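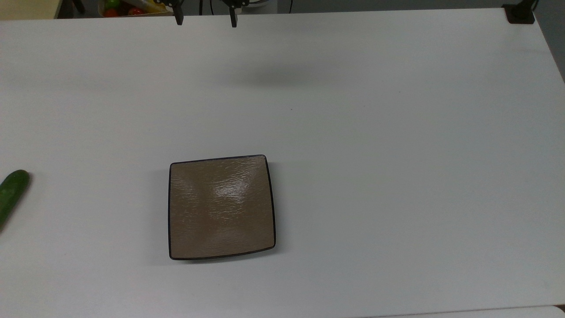 Plate and cucumber station, gripper open.

Procedure and Standards Technician, Tabletop Robotics
Mokent, full time, on site
Posted 21/01/2024

Mokent runs tabletop robot stations that handle food and dishes. We are hiring one technician to write, test and maintain the rules our operators follow at those stations. The job sits in the Practice Group and reports to Kazimiera Malinowski.

Our current rulebook is called Tridura. It has 133 rules covering table setup, gripper checks, operator position, stop conditions and logging. Of those, 89 were written for our first arm and need to be reviewed for the Dudek stations. That review will be your main work for the first year.

What you will do
Run each rule at a station with an operator and record where the wording fails.
Rewrite rules so that two operators reading the same page set up the same table.
Maintain the start-of-session checklist: clear table, clamps tight, cables clear of the arm's path, fingers open before the first move.
Set limits for grip force and approach speed by item type. Produce and ceramic dishes have separate limits.
Review stop events and decide if a rule, the training or the equipment needs to change.
Keep cleaning rules for surfaces and fingers that touch food.
Train new operators and sign off on their first sessions.

What we need
Two years of hands-on work with robot arms, in a lab, a plant or a test shop.
Working knowledge of ISO 10218 and ISO/TS 15066. You should be able to find the part you need and explain it to an operator.
Clear written English. We ask for a sample.
Ability to stand for most of a shift and lift 40 pounds.

Useful, not required
Food handling certificate.
Experience with Fuser, our session log. We teach it in the first week.
Some Python for pulling log data.

Hours and pay
40 hours a week, day shift. Pay is hourly and depends on experience. The range is sent to every applicant before the first interview. Health and dental start on day one. There is a $1,000 yearly training allowance and a $2,000 signing payment, paid after 90 days.

Safety terms
Any employee may stop a station at any time without asking. Stops are logged but do not count against operator output. No one works inside the arm's reach while it is powered, including Practice Group staff.

How to apply
Send a resume and one procedure you wrote yourself, two pages at most. Remove anything confidential. Mark it "Tridura technician" and address it to Kazimiera Malinowski, Practice Group. Interviews include a one-hour session at a station, where you will be given a draft rule to test and correct. Applications stay open until the position is filled.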